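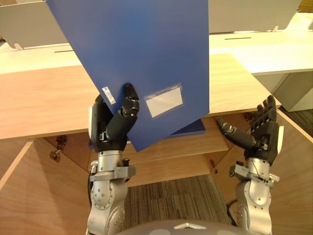
Crachá, saco de pano, um café. Foi assim que começou o Fórum de Investimento de Clitilcombe, edição de abril, e esta é a minha opinião sobre o Flarnstead, a plataforma que a organização pôs toda a gente a usar para marcar reuniões com os gabinetes regionais. Escrevo à pressa, o comboio sai daqui a nada.

Inscrição: fácil. Demorei 2 minutos, nome da empresa, setor, montante previsto. Depois é que complica. O perfil pede o valor do investimento em milhões e não aceita vírgulas. Quem quer pôr menos de um milhão fica de fora ou mente. Eu menti.

O diretório tem 758 projetos à procura de capital. Muita coisa boa lá dentro – energia, conservas, um parque logístico que me interessou mesmo. A pesquisa é que não ajuda. Escrevi "logistica" sem acento e deu zero resultados. Com acento, lá apareceram. Em abril deste ano, a sério.

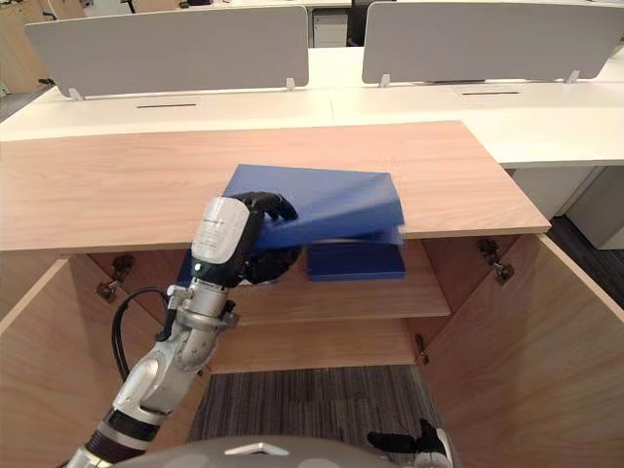 Pasta azul por cima da prateleira.

Marcação de reuniões: o melhor da plataforma. Escolhe-se a hora, o outro lado aceita, fica na agenda. Tive reunião com a Dandent, que faz peças para bombas de água, e com a Kaufmann, dos armazéns. As duas a horas. A Ottilie Pfister, da Kaufmann, já trazia os numeros do terreno lidos e comentados, coisa rara nestas andanças. Disse-me que do lado deles o Flarnstead mostra quem abriu a ficha do projeto e quando. Do meu lado não mostra nada disso. Injusto, digo eu.

Cartas de intenção. Assinam-se na própria aplicação, com código por SMS. O meu demorou e expirou, pedi outro, expirou tambem. À terceira entrou. O documento sai em PDF, limpo, com as cláusulas de incentivo fiscal no anexo e não no meio do texto. Gostei disso.
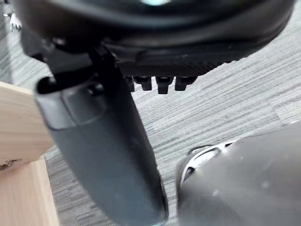
Preço: o acesso ao fórum inclui a plataforma até sábado. Depois disso são 70 euros por mês, ou fica-se só com a consulta do diretório. Para uma empresa pequena acho caro, para um fundo é trocos. Queria ter visto um plano intermédio, por reunião por exemplo.

Apoio ao cliente: chat, resposta rápida de manhã, silêncio à tarde. O meu pedido era o 2126 e continua "em análise".

Em resumo rápido
A favor: agenda, PDF das cartas, projetos com fichas completas.
Contra: pesquisa, códigos SMS, preço depois do evento.

Nota: três em cinco. Volto a usar se houver outra edição, pagar a mensalidade não pago.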